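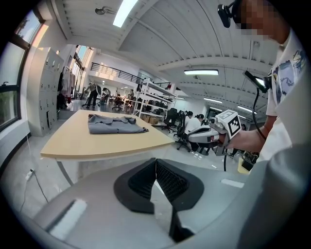

Folded gray garment on a table

Brulico Help > Cataloging > Editions and works

Same translation showing as 4 editions of one work

quarto_desk
I maintain the rhetoric shelf for a small reading group. The work page for the Drasero translation of a Roman handbook on oratory lists 4 editions. Two have the same publisher, year and page count (418). The third has the same ISBN as the first but 236 pages. The fourth has no ISBN, and its title has "or, The Complete Orator" after a semicolon. I tried to merge all of them and got "Conflict in extent field." Which of these should be one record, and where does the subtitle go? The title page has it in smaller type under the main title.

foliator
Merge the first two. Same publisher, year and extent is enough for Brulico if the bindings match. Check the binding field first, as a blank counts as a mismatch on older records.

Do not merge the 236-page record yet. A shared ISBN with a different extent usually means a two-volume set where the publisher put the set ISBN in both volumes. Look at the contents note. If it stops at Book 6, it is volume one and needs a volume statement in the edition field.

The alternative title stays in the title field. By convention, "or" and what follows it are part of the title proper. Keep the wording from the title page and ignore the type size. Add the short form as a variant so that search picks it up.

The error itself only means that two of the selected records have different page counts. Select records in pairs and it will tell you which pair fails. 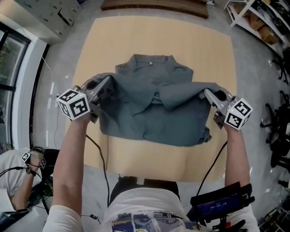

marginal_note
Mostly agree with the above. One correction: records from the Trernora import often have the wrong extent. That batch took the page count from the last numbered page of the main text and dropped the index and notes. If the source line says Trernora, compare against a physical copy before you call it a separate volume. The Hutsuliak reprint has the same problem, and it was issued in one volume.

There is also a limit of 300 characters on the title field. Long alternative titles get cut on save with no warning.

verso9
just delete the one with no isbn, it's a duplicate

foliator
Please don't. Plenty of printings from before ISBNs are valid records. Compare the imprint date first.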